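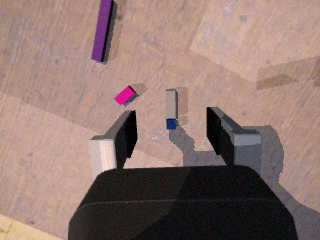 Search this site Enter keywords Go

About Plesside Evening School

Plesside is a small language school for adults in the town of Trokstead. We teach English to people who already live and work here, and who need the language for the doctor, the landlord, the bank and the neighbors. Most of our students have a job in the daytime, so the lessons begin at 6:30 in the evening and finish at 8:15.

The school was started by Grigoris Stergiou and Kyung-hwa Ra, who met as students in a course where the teacher spoke and the class was listening for two hours. They both learned a lot of grammar there and could still not make a telephone call. When they opened Plesside they wanted that every student speaks in every lesson, also the first one. This rule we still keep.

Our building

We have our rooms on the upper floor of the old grain office on Mill Street. The year 1843 is cut in the stone over the door, and visitors often ask if the school is so old. It is not, only the house. The stairs are steep - please tell us before you come if stairs are difficult for you, and we will place your group in the ground floor room, which we share with the Trorkby Choir. The choir sings on Tuesday, so on that evening the ground floor room is not free.

How we teach

A group has never more than 9 students. Before you join, you have a talk of twenty minutes with one of the teachers. There is no written test. We ask about your work, your family if you like to tell about it, and what you find hard. After this we suggest a level, and you can change it in the first two weeks without any cost.

We use a course book in the lower levels only. In the higher levels the teachers bring letters, forms, bus timetables and articles from the local newspaper. Ohemaa Arthur, who leads the pronunciation classes, records each student in the first month and again at the end of the term. Many students do not like to hear their own voice the first time, but almost all of them ask for the second recording.

Homework is short and it is not graded.

Our teachers

Seven teachers work at Plesside. Pichit Saithong is responsible for the beginners and also plans the timetable, so if you must change your evening, he is the right person to write to. Ademir Holanda teaches writing, from simple e-mails to job applications. Three of our teachers learned English as adults themselves. We find this a help, for they remember which things were confusing.

The reading room

Beside the office is a reading room with easy books, dictionaries and two computers. A large part of the books came from the Lytvynenko family, who ran a bookstore in Trokstead for 29 years and gave us their English shelves when they closed it. Students may borrow two books at a time. The room opens one hour before the lessons.

Joining us

New groups start in September and, if there are enough people, again after the winter break. You can register at the office on any evening when there are lessons. Please bring a document with your name and address. The fee can be paid in one sum or in parts, and the office will explain both ways to you.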